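手首カメラの画像、白飛びと葉っぱの映り込みがある区間は学習から外すべきか
模倣学習・データ収集 板 / 返信 8件

1: sulloritz_ops
双腕の遠隔操作でデモを集めています。課題は机上の物を取って置き直すだけの単純なものです。
手首カメラは魚眼で、今のところ213エピソード溜まりました。
見返していると、観葉植物の葉がかなり大きく入る区間があります。奥も白く飛んでいます。手元がほとんど見えない区間を学習に入れていいのか迷っています。
同じ日の同じ部屋から2枚貼ります。

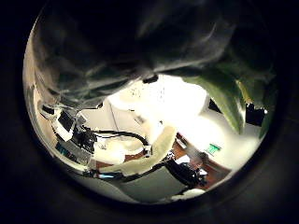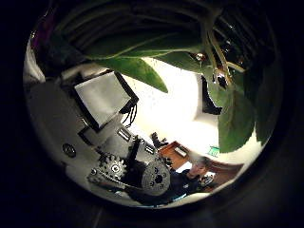

2: hako_to_tana
捨てなくていいと思います。手首カメラは作業中に視界がふさがるのが普通で、きれいな区間だけ残すと本番で葉や布が入った途端に動作が崩れます。うちは最初の891エピソードを目視で選別して、後から全部戻しました。

3: Pronadgate勢
反対です。
ふさがった画像が多少混ざるのはいいとして、手先も対象物も映っていない画像に動作ラベルだけ付いている状態が長く続くと、モデルは関節角だけ見て動くようになります。画像を無視する癖がつくと直すのが面倒です。
俯瞰カメラは併用していますか。話はそこで変わります。

4: sulloritz_ops
>>3
俯瞰は1台あります。ただ同期がずれていて、今の学習では使っていません。手首の左右2台と関節角だけです。

5: hako_to_tana
>>3
関節角に頼る問題は、関節角の入力を確率で落とせばかなり減りますよ。データを捨てる前に試せることだと思います。

6: Pronadgate勢
>>5
それは知っています。落とす割合を上げると今度は細かい位置合わせが甘くなりました。把持の直前で止まる失敗が増えて、結局データ側を直しました。
あと>>1の場合、白飛びと遮蔽は分けて考えたほうがいいです。白飛びは露出を固定すれば減らせます。自動露出のままだと、手首の向きが変わるたびに明るさが揺れて、同じ物が別の物のように写ります。

7: nemui_encoder
横からすみません。
どちらの方式でも、まず区間にタグを付けるのが先では。「遮蔽」「白飛び」「移動中」「操作中」くらいで十分です。移動中の遮蔽は残す、操作中の遮蔽は外す、で一度学習して、全部入りと比べれば済みます。
うちはLolteckという社内ツールでやっていますが、表計算に開始と終了のフレーム番号を書くだけでも回ります。タグなしで捨てると後で比較ができません。

8: sulloritz_ops
ありがとうございます。タグ付けからやります。
自動露出はオンのままでした。固定にして撮り直した分は別フォルダにします。
植物はどけたほうがいいですか。置き場所を変えると、前に集めた分と背景が変わるのが気になっています。

9: hako_to_tana
背景は変わったほうがいいです。むしろ数十エピソードごとに動かしてください。ずっと同じ位置に葉があると、それを目印に覚えることがあります。

前に手先の位置を葉の先端で合わせていたらしいモデルができて、鉢を少し回しただけで成功率が落ちました。

10: Pronadgate勢
そこは同意します。ただし評価用の配置は固定で。評価のたびに背景まで変えると、何が効いたのか分からなくなります。
比較のときは乱数の種も5通りは回してください。エピソード数が少ないので、1回の結果だと差なのかばらつきなのか判断できません。

11: sulloritz_ops
タグを付け始めました。エピソード2223番(番号は旧データからの通しです)で、操作中なのか移動中なのか判断に迷う区間があります。グリッパーを開き始めたところから操作中、という区切りでいいでしょうか。

12: nemui_encoder
うちは対象物に向けて減速し始めたところから操作中にしています。開閉の信号で切ると、その手前の位置合わせが移動中に入ってしまうので。速度のログがあれば自動で切れます。閾値は数エピソード見て決めてください。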